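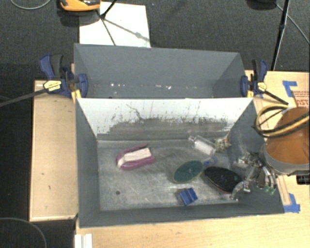

Chapter 6
Sorting and Storing Small Parts

Every workshop, stockroom and school laboratory collects small items faster than it puts them away. Before such items can be stored, they must be sorted, and before they can be sorted, they must be held in one place where none of them can roll off the table. A bin with sloped inner walls serves this purpose well. Objects that touch the sides tend to slide back toward the flat floor, where they can be seen and picked up. A mixed lot may bring together very different shapes: a small glass vial lying on its side, a flat green disc, a blue ridged block. Each of these calls for its own grip and, later, its own kind of container.

This chapter treats sorting as a skill that can be taught and checked. Section 6.1 deals with the choice of bin - its depth, the angle of its walls and the finish of its floor. Section 6.2 presents the Visser method, in which parts are grouped first by shape and only then by use. Section 6.3 covers fragile and capped items, which must be set apart before any other work begins. The final section follows the Babalola stockroom, where Ebere Eze and Kyung-hwa So brought order to a store of 803 unlabeled parts.

Key terms
mixed lot, holding bin, first sort, second sort, set-aside tray

Before you read
List the small items kept in one drawer at home or at work. Group them by shape, then group the same items by use. Keep both lists for the exercise at the end of Section 6.2.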